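Mar 21, 2021
Notebook, bench 2 – sorting the small parts

Picking this up again after a long gap. The last proper entry on the parts stock is from October, and since then the mixed box from the Astside clear-out has just sat under the bench gathering more things, as boxes do. I finally weighed it this morning: 353 g with the lid off. That doesn't sound like much until you remember how little one of these parts weighs, and how long it takes to read the markings on the smallest ones with eyes like mine.

I gave up on sorting straight from the box. You end up stirring it with a finger and the little ones all sink to the bottom, and then you find them a month later in a sleeve. So it's small batches now, tipped onto the steel tray. I put a sheet of plain white paper in the tray first and I can't recommend it enough – the bare steel throws the lamp back at you and dark parts vanish into the reflections. On paper everything shows up, and when you're done you can lift the sheet by two corners and pour whatever is left back where it came from. (Fold a crease down the middle before you start. I forgot, and chased one part all the way to the stool.)

The tray sits in the middle of the table, with the yellow bins in pairs on either side, so nothing has to travel far. I did try all four in a row along the back first, which looked very tidy and was a pain in the shoulder by lunch.

Bins for this round:
upper left – resistors and anything that looks like one
lower left – capacitors
upper right – connectors and headers
lower right – don't know yet, ask at tea

I'd like to keep the last one from becoming the biggest pile, but we'll see. If a part has bent legs it still goes in with its own kind. We can straighten them later, and I'd sooner have them all together than start a hospital bin like we did with the Civora boards, which is still on the shelf, still full.

Stock sheet says we should have 300 resistors of the common value and 52 of the two-pin headers. I don't believe either number. The Womiren order added 204 capacitors on paper, but that bag was opened before it was ever checked in, so please treat the sheet as a rumor until this is finished. I'll write the new totals in pencil.

Other bits: the labels for the bins are printed but the glue on them is poor, so use tape for now. The rims are wide enough to take a strip nicely. And could whoever has the good tweezers, the fine curved ones from the Lò kit, bring them back to the drawer? The straight pair will do, only it takes me twice as long and I grumble.

Still to do: new paper for the tray, find the second lamp, ask about the odd gray connectors.

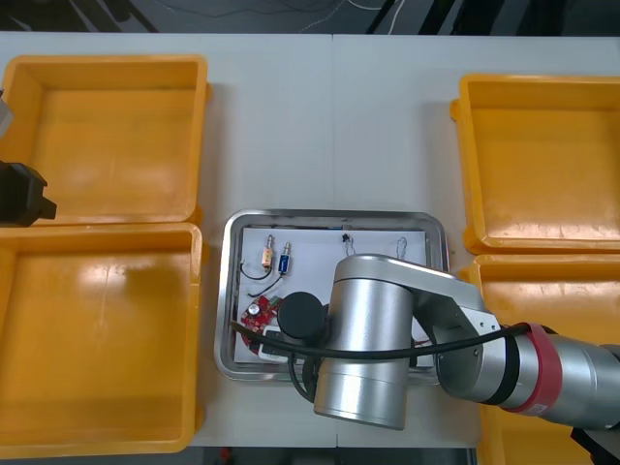 Bench 2, small parts on the paper, all four bins set out.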